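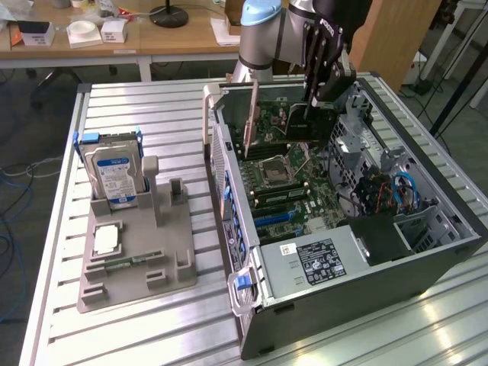 Dirceu Evangelista
Home | Posts | Replies | Media
Print | E-mail

ok so I've got the old desktop tower open this week

love these older office cases. Blue latch, blue tabs, and there's even a carrying handle! Somebody wanted you to get in there without swearing

first rule at my bench: drives don't get stacked. The 3.5-inch one stands upright in a slot on the gray tray with its blue rails still clipped on. I lost a pair of rails once and spent 18 days waiting for new ones from Setine, never again

same deal with memory. One green strip gets its own long slot near the front of the tray — no more sliding it under a coffee mug

expansion cards: straight up, straight down. If it fights you, stop and check the bracket. Fares Aoun taught me that after I cracked a slot on a Pokano board, and I still hear his voice every single time

cables are next and I'm not looking forward to it. Blue, red, black, all bunched up by the fan. Might need 4 ties, might need the whole bag

taking a dinner break, cables after. If anybody has a spare set of blue rails, message me

Print | E-mail
Older posts | Newer posts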